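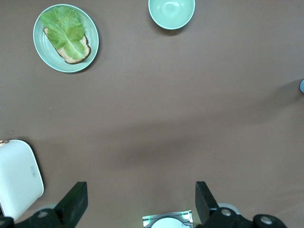
Moisture moves from filling to bread, and order of assembly sets the rate. Start with the leaf. A ruffled leaf laid straight on the crumb, as on the green plate, touches the slice only at its folds and along the rib. Sliced tomato makes full contact. Pause, then give the Pesonen figures.

**Next:** holding time. Test batch was 113 open-faced sandwiches, 20 minutes at room temperature, same loaf throughout. Mention that Lăcrămioara Manole did the weighing.

- Spread goes to the crust on all sides.
- Salt the tomato last.
- Skip the toast data if short on time.

Hand over to Wellington Magalhães for questions.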